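Umeo gripper build, progress report to Mondero, 2/28/21

The second pair of ribbed fingers is printed and fitted, with new contact strips on the inside faces. We logged 161 picks with the hand-held unit, 100 of them on clear plastic bottles - the hardest items on the list. 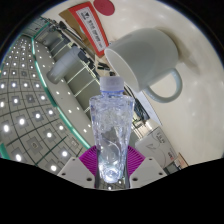 Spending is on plan. Still open are 2 spare mounting plates, ordered from Varela, and the wiring at the Jeltby workshop. We ask to move the last 30 hours of bench time to May.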